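The Small Wedding Comes Back

June 2020

Forty-two chairs booked. 16 used. That was the first wedding at Plallo after the county let people gather again, and the couple said they'd do it the same way twice.

Small weddings were a budget thing, or a second-marriage thing. Not now. Couples who had 3856 square feet of ballroom on hold in Baudry are asking for a backyard, a porch, the side room at a restaurant. Deposits are the sore spot. Some halls will move the date for free, some want a fee, and a few just don't pick up the phone.

Cuswood, the planning outfit that covers Baudry and the lake towns, has moved most of its spring dates to August. The rest went small. Its short package runs 3 hours – ceremony, a toast, cake, home. No DJ. Guests bring there own playlist requests on a card. 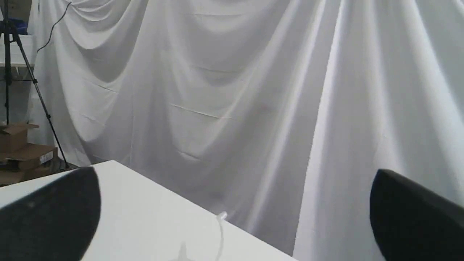 White fabric hung in soft folds, with a plain white tabletop.

What gets dropped first? Favors. Then the second dress, the limo, the late-night snack table. What stays: flowers, almost always. And the vows, which are getting longer. With so few people listening, couples seem less shy about it. One groom read four pages. Front and back.

The guest list is still the hard part. Cutting cousins hurts. Planners suggest one rule for both families, written down before anybody starts calling aunts. Then a video link for the rest, with a friend put in charge of the sound, becuase wind ruins everything outdoors.

Dumia, the bakery on the square, now sells a six-inch cake with a boxed slice for each guest who stayed home. Porch drop-off, town limits only. Lemon goes fastest.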